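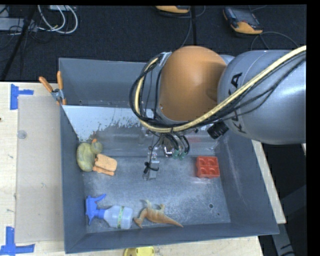

Grey metal bin on the table, with the arm over it.

Re: [heritage-fund] Vultow procession grant, what's still missing

Replying inline, in a rush, council papers close tonight and I've still got the Gurken lot to answer.

> The list dated 01/03/2020 says the district has set aside 4000 for
> the Vultow harvest procession but our group has had no letter. Is it
> one payment or two? Drummers need a deposit before they'll agree to
> anything.

Two payments. First half on signing, second after the ceremony once receipts are in. Letter went to the old address, my fault, sending again tomorrow. Drummers' deposit can come out of the first half, no need to ask seperately. Keep the slip.

> Also can we claim for the road up to the shrine? It's in a terrible
> state past the bridge, the elders can't be expected to walk it.

No. Roads isn't us. Ministry was very firm on that, culture money is for the ceremony itself, costumes, food, instruments, repairs to the ceremonial house. I know. I argued it. You could try the works office, they have a small grading budget and Lornivska got their track done that way last June. Worth writing to them now and copying in the ward councillor.

What you can claim is transport for the elders, up to 500, if it's booked in the name of the group. Private cars don't count, silly rule but there it is.

> Our membership is 1137 on the roll. Does that put us in the larger
> band?

Yes, larger band starts at 1000. But they want the roll itself, signed on every page, not just the total. Gurken got knocked back for this and had to start over.

> Last one. Tripathi quoted us for the roof thatch but it is only good
> for 40 days. What if the decision comes after?

Ask them to extend in writing. They did it for Lornivska without any fuss. If they won't, send the old quote anyway with a note and we'll take a new one later, as long as the price doesn't go up. If it does go up it has to go back to the full meeting, and thats another month gone.

Other things, for everyone on the list not just Vultow:

- form C has changed, the old one had no box for the bank branch. Use the new one
- no more scans of reciepts taken sideways please
- the date clash between Vultow and Gurken is still not sorted. Can the two groups talk to each other before the next meeting, the district can't send guests to both

Off out now, will pick up anything else in the morning.

Grants desk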